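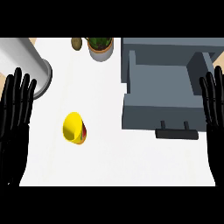 By the Vimari features desk | 2026-06-08

Put on the headset at Onelura and the first thing you do is wiggle your fingers. Two black robot hands wiggle back! It takes a few seconds to believe they're yours, and after that you want to grab everything on the table.

The table is simulated, and so is the yellow cup lying on its side, and so is the gray cabinet with its drawer pulled out. The job I was given sounds like nothing: cup into drawer, drawer shut. I knocked the cup away twice before I learned to come at it slowly, thumb first, and let the fingers close around it. There's no feeling in the gloves, so your eyes do all the work (my shoulders were up by my ears the whole time).

Every try gets recorded, joint by joint, and the good ones go into training. The Plelitz team has 959 keepers for the drawer task so far and wants 3000 by November. Between runs the software shuffles things, so the cup may turn up in a new spot or pointing the other way, and a model that has only memorized one path gets found out fast.

What I loved was how much of a person comes through. Operators here can tell whose run they're watching from the way the hands hover before a grasp. One always shuts the drawer with the backs of the fingers, and the trained model, named Andreadis, has started doing it too.

I finished eight runs in my hour. They kept seven, and I asked to go again.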